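Cutting down on coffee, week whatever

21 December 2024

Quick one because I have to be out the door in a bit and the presents aren't wrapped. Said I'd write up the coffee thing before the year ran out so here it is, no editing, sorry.

So. For anyone new, back in February I was on six or seven cups a day. Big ones. The mug my sister gave me holds more than a cup by any definition and I was counting it as one. Slept badly, blamed the mattress. Bought a new mattress (455 dollars, on sale). Still slept badly.

Then Leandro Valcárcel, who sits across from me and has known me long enough to be rude, asked if I'd ever tried just stopping at lunch. I had not. Was kind of insulted. Tried it the next day to prove him wrong and had a headache by four that went right behind the eyes and stayed there til bedtime.

What I did wrong first

Went cold turkey. Don't. Three days of feeling like I had the flu, snapped at my kid over a spoon, went back to full dose on day four and felt like a genius for an hour.

Second try was the half-caf stuff from Vuvum. It's fine! Bit flat. Tastes like the coffee at a tire place. I got through nearly a whole bag before I noticed I was drinking twice as many cups of it, so you can do that math yourself.

Third try was tea. I don't like tea. I've tried to like tea my whole adult life, everybody in my family likes tea, I bought the nice loose kind and the little basket thing for the mug, and it tastes like warm water that's been near a plant. Gave it to my mother.

What sort of worked

Moving the time and not the amount. I know, Leandro was right, he's been told. I kept everything I was drinking but squashed it all in before noon, and after a week or so I just couldn't fit it all in, so the number came down without me fighting it. By the end of the first month I was at four. By summer it was three.

Then the afternoons. The afternoon cup was never about the caffeine for me, it was about getting up from the desk. Standing in the break room for ten minutes talking about somebody's deck. So I kept the walk and dropped the cup. Some days I go down the long hall past the labs and back up the other stairs. Some days I go outside and stand by the bike rack like a weirdo. Both fine. I come back and the thing I was stuck on is usually less stuck, or I've stopped caring about it.
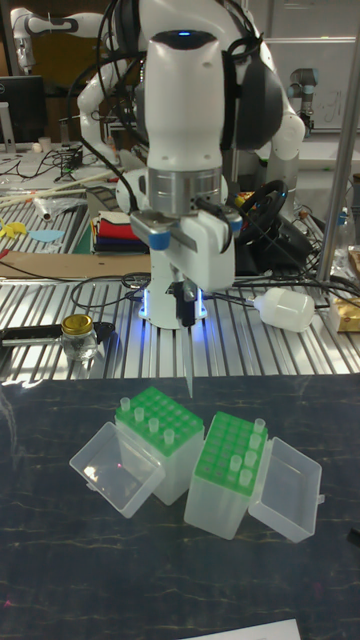 Sleep

OK the sleep. This is the part people email me about. It didn't fix it right away. First couple weeks I was tired earlier but still woke up at three in the morning and lay there doing my taxes in my head. It was more like week five or six when I noticed I'd slept through, and then I got excited about it and didn't sleep the next night.

Now I'd say most nights are decent. I fall asleep faster, that's for sure. I still wake up if the dog moves. My husband says I grind my teeth less, though he also said that about the mouth guard.

I don't track it. I had one of those bands for a while and all it did was tell me I'd slept badly on mornings when I felt great, and then I'd feel bad all day. It's in the drawer with the old phone chargers.

The mattress is very nice by the way. No regrets.

Things that tripped me up

Travel. Had to go to a thing in the fall, early flight, hotel coffee, I was back to five cups before the second day was over. Took me most of a week to get back down. Next time I'm bringing my own from home and being that person.

Restaurants. Someone always comes round with the pot and I say yes before I've thought about it. My hand goes out by itself.

Chocolate. Didn't know chocolate had that much in it. The dark Hoani bars I keep in my desk, I was eating half of one at four in the afternoon and wondering why I was up at midnight. Switched to pretzels. Not the same, obviously.

Weekends. No desk, no clock, the pot's just there. I bought a smaller pot. Best money I spent all year, way better than the half-caf. It makes 2 cups and then it's empty and I'm too lazy to make another one.

Where I'm at

Two most days, three on a bad one. All before noon except at my in-laws', where dinner ends at nine with espresso and you can't say no, I have tried.

I don't feel like a new person. My skin's the same. I didn't save a fortune either, I worked it out once on the back of an envelope and it came to not much, and then there was the mattress. But I'm not shaky at eleven anymore and I don't get the Sunday headache, wich I'd had for so many years I thought it was just Sundays.

A few of you asked about decaf. I like the Drustum one, the dark roast. Comes in an ugly bag. I have it after dinner sometimes with a cookie and it's close enough. Somebody in the comments last time swore by the chicory stuff, I bought some, haven't opened it. Will report back.

For January I'm thinking sugar but I said that last year too. Anyway the tape's run out and the store closes at six so I'm going. Comments are open, be nice, and if anyone has a decent recipe for gingerbread that doesn't go rock hard overnight please post it, I need it by Monday-ish.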